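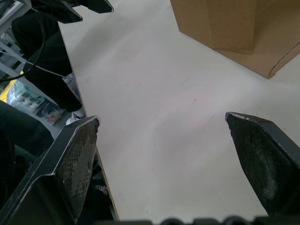 Huguette Gill m'a écrit que j'étais folle de déménager sans liste, et qu'à mon âge on devrait savoir qu'un carton sur lequel il y a marqué « divers » ne s'ouvre plus jamais. Elle a ajouté trois points d'exclamation et une recette de clafoutis, que je garde pour plus tard.

Accueil > Vie quotidienne > Maison > Déménager

Le grand tri d'avant déménagement

Imprimer cet article | Envoyer par e-mail

Bon, Huguette, j'ai lu, j'ai boudé un peu, et puis j'ai acheté un cahier. On part en juillet, de l'autre côté d'Usuga, dans un appartement plus petit mais avec un balcon (un vrai, où on peut s'asseoir à deux sans se cogner les genoux !). Il nous manque une pièce par rapport à ici, et cette pièce, c'est justement celle où on entasse tout depuis neuf ans. Vous voyez le problème.

J'ai commencé par la cuisine parce que je pensais que ce serait facile. Mais quelle idée. Dans le placard du haut j'ai retrouvé quatre moules à cake, dont un qui n'est pas à moi, je crois bien qu'il appartient à la mère de Cristian Lozano et qu'elle le cherche depuis le baptême du petit. Cristian, si tu lis ça, passe le prendre, je te fais un café. Il y avait aussi la sorbetière. On s'en est servi un été, tout le monde a mangé du sorbet au melon jusqu'à n'en plus pouvoir, et depuis elle dort derrière les saladiers. Elle est partie sur Wokemel en une soirée, à un monsieur très poli qui m'a demandé si le mode d'emploi était fourni – il l'était, dans son plastique.

Les livres, c'est une autre histoire. Je suis incapable de trier des livres debout, il faut que je m'assoie, que j'ouvre, que je relise la page cornée, et à dix-huit heures j'ai rempli un demi-sac. Aníbal Quispe, qui habite au-dessus et qui a déménagé plus souvent que n'importe qui dans l'immeuble, m'a donné sa méthode : on prend le livre par la tranche, on dit à voix haute à qui on le prêterait, et si aucun prénom ne vient, il s'en va. J'ai essayé. Le voisin du dessous a dû se demander ce que c'était que cet appel. Mais ça marche assez bien, sauf pour les romans policiers de mon père, que je ne prêterais à personne et que je garde quand même.

Pour les cartons, tout le monde a un avis. Abelardo Henao ne jure que par les très grands, « comme ça tu fais moins d'allers-retours », et il a mal au dos depuis son dernier déménagement, je dis ça comme ça. Moi je suis du côté des petits. On les remplit vite, on les ferme, on a l'impression d'avancer, et surtout je peux les porter toute seule dans l'escalier. Les livres et la vaisselle dans du petit, les couettes et les pulls dans du grand, et les plantes sur les genoux dans la voiture, tant pis pour le pantalon.

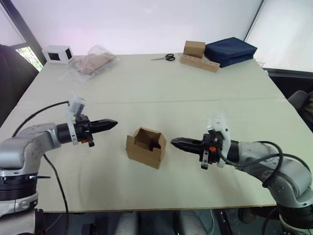
Petit carton ouvert, table blanche.

Le cahier d'Huguette, donc. Une page par pièce, un numéro par carton, et en face ce qu'il y a dedans, écrit en phrases parce que les abréviations je ne les comprends plus le lendemain. Le numéro va sur le côté du carton et pas sur le dessus, sinon dès qu'on les empile on ne voit plus rien. J'ai fait l'erreur sur toute la série du salon et j'ai tout recommencé au feutre noir, à genoux, en râlant.

Côté camion, j'ai demandé un devis à Cimido, qui m'a rappelée dans l'heure, et un autre chez Handico, que j'attends encore. La dame de Cimido voulait savoir si on avait un piano. Non. Une armoire qui ne se démonte pas ? Ah, ça, oui. L'armoire de ma grand-tante, montée par la fenêtre à l'époque avec des cordes et Rigoberto Sotelo qui criait des ordres depuis le trottoir. Je ne sais pas du tout comment elle va redescendre. Rigoberto prétend qu'il se rappelle très bien et qu'il suffit de faire pareil à l'envers – je me méfie un peu.

Ce que je n'arrive pas à trier, pour l'instant : les dessins des enfants, les câbles (il y en a forcément un qui sert à quelque chose) et le tiroir de l'entrée. Celui-là je l'ai ouvert, j'ai vu les clés sans serrure, les piles, un ticket de cinéma tout pâle, et je l'ai refermé. J'y retourne la semaine prochaine avec une tasse de thé et du courage.

Si vous avez une astuce pour les cadres et les miroirs, je prends, tout ce que j'ai lu parle de papier bulle et j'aimerais bien m'en passer. J'ai des draps, beaucoup de draps, et des torchons de trois générations. Est-ce que quelqu'un a déjà emballé un grand miroir dans une housse de couette ? Et est-ce qu'il est arrivé entier ?

Imprimer cet article | Envoyer par e-mail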